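2.3 Before You Order

1. Price the parts tray and case corner fixtures with the arm. The Zetard quote leaves them out.
2. Ask for a trial on your own towers. Sales figures come from clean ones.
3. Allow 18 days for set-up — the brochure says 7.

CAUTION: Do not budget for memory and processor work as one job. 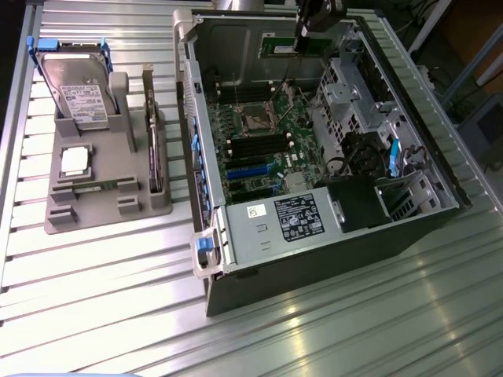 Mabuza, 28/08/2018

Gripper holding a memory module over the open tower. Each part in the tray needs its own holder, so get those quoted too.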